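Courses > Color for Non-Painters > Week 2 handout
Search this site Go

Simultaneous contrast

A color looks like itself only when left alone, and it never is. Paint the same gray on white and on black and you get two grays, plus an argument. Read the Sriwong chapter first (15 pages, mostly margins).

Dark surroundings make a color look lighter than it would on white. Shops have known this forever and charge accordingly. A lime-green T-shirt on a black cloth seems to glow, even crumpled in a heap. Try the same green on yellow paper before class and write down how let down you feel.

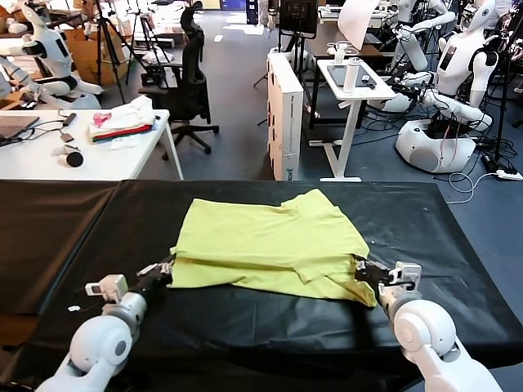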